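Workshop notebook — descaling trials, bench 2
December 15, 2020
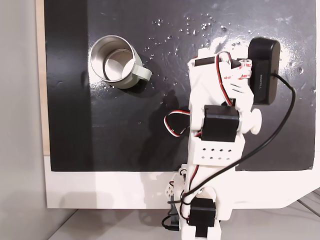
Picking up from the July notes. The question is still whether the citric mix cleans the Urquhart boiler coils as well as the Purkus powder does, at a soak time we can live with. Tap water in this building leaves a hard, tan scale that comes off in flakes at the bends and hardly at all on the straight runs. The July test used coils from two different boilers, so the comparison was no good. This time all 4 test pieces were cut from the same coil, same side, and marked A to D with a punch on the flange end.

Setup. Each piece goes in its own glass jar, 1000 ml of solution, lid resting loose so gas can get out. A and B in citric, C and D in Purkus powder mixed to the strength on the tub. A and C at room temperature, B and D in the warm bath. Weights before soaking are on the card taped inside the cabinet door. Do not copy them from the July sheet, those are for the old pieces.

The Plovel scale was drifting when I started. It settled after being left on for most of an hour with the draft shield closed. I put the 100 g check weight on before and after each weighing and the reading held, so I am keeping the numbers. If it drifts again I would rather move it off the shelf next to the compressor than keep waiting for it.

First pull, one hour. Fizzing in B and D started right away and was mostly over by the time I lifted them. A was slow, small bubbles along the cut edge and nowhere else. C was somewhere between. Rinsed each piece in clean water, blotted, oven dried, weighed. B and D had lost nearly the same amount. A had lost so little that it is hard to separate from handling error.

Second pull, three hours. B is clean on the inside bend when checked with the borescope. D is clean on the bend and has a dull pink patch near the flange, which I read as bare copper starting to show attack. Not deep, can't feel it with a fingernail. C has caught up with where B was at one hour. A still has a full coat on the straight section, softer than before. A nylon brush takes it off in two passes and a dry brush does nothing.

Temperature matters more than which product is in the jar. I expected that but not by this much. The room temperature jars are not worth running again except as an overnight soak, and for that I would want to look at the solder joints first. These test pieces have no joints in them. The real coils have two each, and the one on the return side is always the first thing to leak.

Spent solution. The citric jars came out cloudy pale blue, the Purkus jars a stronger green. Both have copper in them, so neither goes down the sink. They go in the waste drum by the back wall, and the drum label needs a new line for each jar. I filled in the lines for today.

Side check on the Rornar pump, since the real job will be done by circulating and not by jar. Ran it on plain water through a spare coil for an hour. It is rated to 3000 hours by the maker's sheet, but ours has no meter and the seal is weeping at the front face. One drip every few seconds with the valve wide open, less with it throttled. I would not run warm acid through it like this. A seal kit needs to be ordered, and the old hose clamps should be replaced at the same time, as two of them no longer bite.

Things I got wrong or would change:

The jars are too tall for the bath. Water level outside was below the solution level inside, so the tops of B and D ran cooler than the bottoms. Use the squat jars.

Blotting is not repeatable. Shake, then oven, skip the towel.

I took no pH reading on the Purkus jars after the second pull because the probe needed its storage solution changed. It is soaking now.

The borescope tip fogs when it goes into a warm piece. Let the piece cool first.

Next run: warm bath only, fresh pieces, citric at the present strength and again at half. Pull at one, two and three hours. Add one piece with a soldered joint to each jar and weigh it separately. Still undecided on whether to add an inhibitor to the citric mix — the pink patch showed up on D and not on B, and one patch on one piece is thin evidence for either choice. Offcuts for the next set are in the blue tray under bench 2, already degreased, not yet punched.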